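POL2 Transitions and Interim Government
Handout 3: Reading a transition charter
Course tutor: Sigrún Overgaard. Seminar groups: Ovidiu Ene (mornings), Melahat Eren (afternoons)

Carried over from last time. We stopped halfway through the question of who an interim prime minister answers to. The short answer is whoever appointed him. The long answer takes up most of this handout, and the reading for it is Mercado, chapter 2, which is shorter than it looks once you skip the footnotes on protocol.

1. What a charter is for

A transition charter is a temporary constitution written in a hurry by people who have just suspended the last one. It normally says who holds power, what they may do with it, and when they must give it back. The first part tends to be very clear. The third tends to be in the annex, and the annex tends to be forthcoming.

Look for these when you read one:
Who can dismiss the head of government, and does anybody have to be consulted?
Can members of the interim authority stand in the election they are organising?
Who fills the transitional assembly, and from which lists?
Is there a date, or only a duration? If a duration, when does the clock start?

The last one catches people every year. "Twenty-four months" sounds firm. Twenty-four months from the adoption of a calendar that has yet to be adopted is a different animal, and students who miss this lose marks in the November paper.

2. Consultation and its uses

Interim authorities love a national dialogue. Genalyn Mercado separates dialogues that decide from dialogues that listen, and you should be able to place a case in one box or the other and defend it. A dialogue that decides has a rule for closing an argument — a vote, a quorum, a chair with a deadline. A dialogue that listens has a good lunch and a report.

Bent Lauritsen takes the kinder view that listening dialogues keep rival parties in one room long enough to get used to each other. He may be right. He does not say how long that takes, and his critics have noticed.
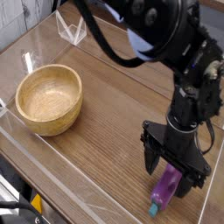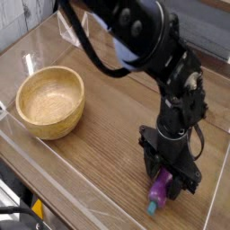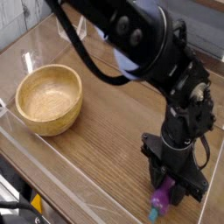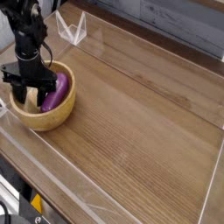 Black robot arm at a wooden tabletop, four views.

3. The opposition's dilemma

Parties outside the interim government have a choice of two bad seats. Join the assembly and you lend it your name. Stay out and the electoral code gets written without you, usually by somebody who remembers that you stayed out. Most parties try both at once by splitting, after which each half claims the original logo.

For the seminar, take one party from your own case and trace what it did between the takeover and the first electoral code. Ignore what it said it would do. Communiqués are cheap and there are a great many of them.

4. Outside pressure

Regional blocs can suspend membership, freeze assets, close borders or send an envoy. The envoy comes first and also last. Sanctions questions are covered properly in Handout 4, so please don't spend half your essay on them now.

For next time

Mercado, chapter 2; Lauritsen, the article on dialogues (skim the tables).
The essay is 3000 words, footnotes included. Last year's longest ran over by 31 words and its author wrote to me at length about whether a hyphenated word counts as one. It does.
Afternoon group: Melahat has your marked outlines.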